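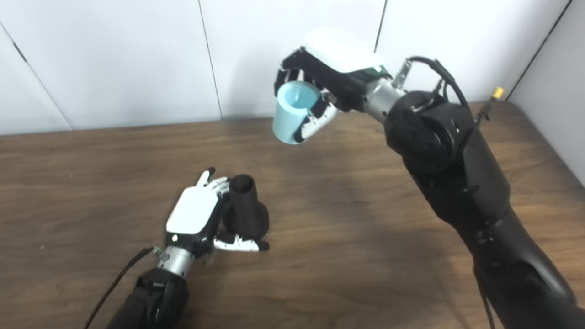 Two-arm bench, Savley laboratory: left hand at the vase, right hand holding the cup.

Research Assistant, Two-Handed Manipulation
Nanayakkara Group, Savley
Part-time, 20 hours per week, fixed term from December

The group studies how a pair of humanoid hands can be taught everyday tasks from recorded demonstrations. Our current result concerns grasp timing. A policy trained on 932 demonstrations, with the moment of contact labelled separately for each hand, completed more trials than one trained on the same recordings with a single shared label. The gain was largest where one hand steadies an object while the other brings a second object to it.

We now need to find out whether the effect holds for objects the policy has not met. The post holder will record new demonstrations by teleoperation, label contact for both hands and run the evaluation trials.

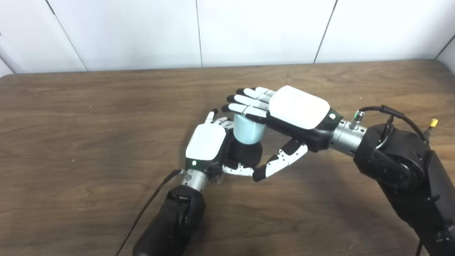 Labelling is the slower part of the work. Contact is often hidden from the head view by the fingers or the back of the hand, so each recording is checked against joint current before a label is accepted. Almost 900 recordings are still to be labelled under the revised scheme – training in this is given during the first eight weeks.

Essential:
Working knowledge of Python
Experience of keeping experimental records
Able to operate the arms for sessions of up to one hour

Desirable:
Previous use of teleoperation equipment
Familiarity with imitation learning or time-series data

The post reports to Dr Hashini Amarasinghe. Day-to-day supervision is by Branislav Bednárik. Work is on site; labelling may be done from home by agreement once training is complete.

To apply, send a CV and one page on a relevant piece of work to Afia Issahaku at the Savley office. Questions about the method should go to Dr Amarasinghe.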